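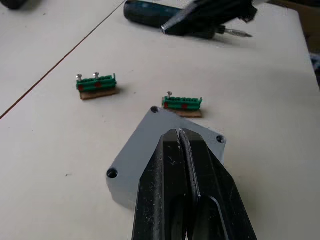
Sarla Chaturvedi specifies terminal hardware for Wullon and keeps her bench notes short. Green plastic blocks go on small wooden bases, she said, "so the block stays upright while you work the screws". Plates are a separate matter. "I check the corner holes first -- a burr there throws off the mounting." The Pilline order calls for 597 plates in grey, finished by December. Her tolerance for colour variation is wide. For hole centres, "there isn't one worth discussing".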